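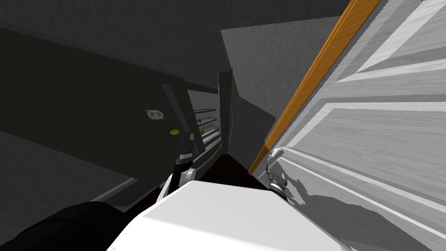 A white paneled door on the right, and a very dark side on the left.

Learn > Light and Color > Why is black so dark?

Filed under: Science for ages 8 to 11

Why is black so dark?

By Pilar Paredes

When you take a box of paints, you find black next to red and blue, as if they were all the same sort of thing. But black is a little bit special. To understand it we must first speak about light.

Light comes from the sun or from a lamp. It travels in straight lines until it meets something, for example a wall, a shoe or a cat. Then a part of the light jumps back, and a part goes into the thing and stays there. When light jumps back, we say it is reflected. When it stays inside, we say it is absorbed.

Your eyes can see a shoe only when some light comes from the shoe into your eyes. A white shoe reflects almost all of the light. A red shoe reflects mostly the red part and absorbs much of the rest. A black shoe absorbs nearly everything, so very little light arrives to your eyes, and your brain says: black!

Where does the light go?

It does not disappear. It changes into heat. In the town of Plesby, where I grew up, the summer is very strong, and most of the houses are painted white. My neighbor Rogelio Sarmiento had a black bench in front of his house, and at noon no child wanted to sit on it.
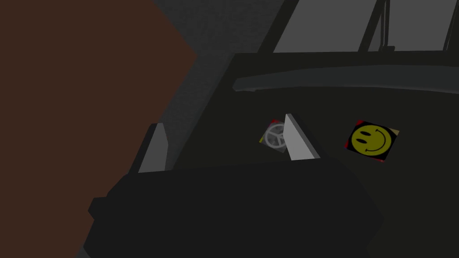

Light gray shapes are easy to see in front of a dark surface.

Is black always completely black?

No. Most black things still reflect a little light. Look at a black car that is clean. You will see bright lines on it, and perhaps the clouds. The surface is smooth, so it sends this small amount of light back all in the same direction, like a mirror does. Black velvet has many tiny threads standing up, and the light gets lost between them. For this reason velvet looks darker than the car.

Try it at home

You need two equal glasses, one sheet of black paper, one sheet of white paper, tape, and a thermometer for water.

Put the black paper around one glass and the white paper around the other. Fill both with the same quantity of cold water. Leave them together in the sun for 30 minutes, and then measure the water in each glass. Which one is warmer? Write both numbers in your notebook.

If the day is cloudy, the two numbers can be almost the same. Try again on a sunny day.

Words to remember

Reflect: to send light back.
Absorb: to take light in and keep it.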